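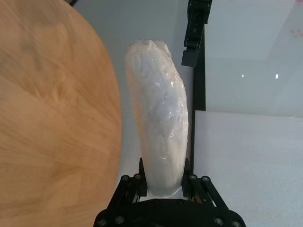 About Farala

Farala records manipulation examples for teams that train robot arms. Our work is limited to household and grocery handling: grasping, lifting and passing items between two arms, including produce in plastic film, where wrinkles and glare change from one grasp to the next.

Each task is recorded for 300 episodes by trained operators. Wrist camera video is stored with joint positions and gripper width. Failed grasps are labeled and kept.

The current catalog covers 147 objects. Data lead: Bok-nam Min. Office: Eltville.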